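# Murum recording kit, two weeks in

Murum sells this as "demonstration capture for small teams," and we're a small team, so I signed for it. You get a recorder box, mounts, a foot pedal for marking the start and end of a try, and software named Girnberg that files everything by task. Our task is taking apart desktop PCs and putting the parts back.

Setup took me 16 minutes. The manual promises 10, presumably timed by someone who'd already met the pedal. 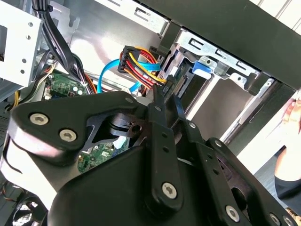
What I like most is the labeling screen. You tag a try good, bad or "partial," and partial gets its own folder, where much of my life's work now resides. Wrist and side views stay lined up even over a long take. Kermani, the kit I used before, let them drift until the arm seemed to be predicting the future. 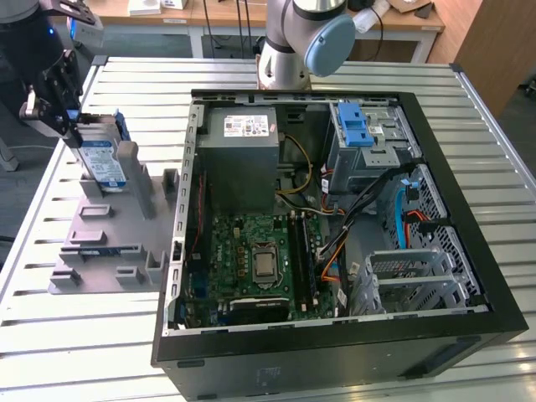
*Bench review by Todor Radulović*

Storage is the sore spot. We're at 3,741 clips and search has slowed to the pace of a county records office. Exporting to Flirenstead format works, though it dropped my notes on 2 occasions and reported success both times.

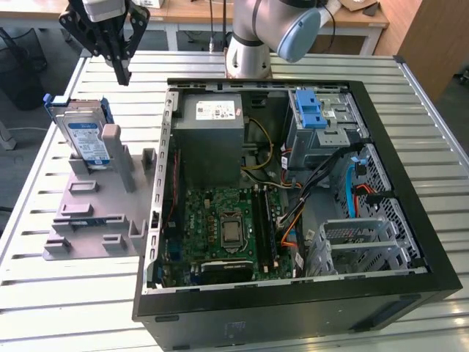
*Side view: drive upright in the holder, tower open on the bench.*

The pedal is too light. It slides away from your foot all afternoon, and a try with no end mark keeps recording until you notice - I have a long, contemplative clip from Tuesday. Double-sided tape fixed it.
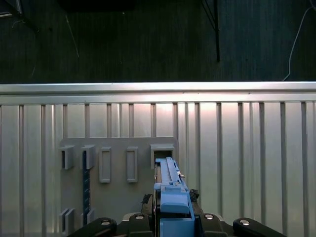

Page last changed: December

Would I buy it again? Yes, for the labeling alone. Budget for a bigger disk, keep your notes in a separate text file, and get the tape first.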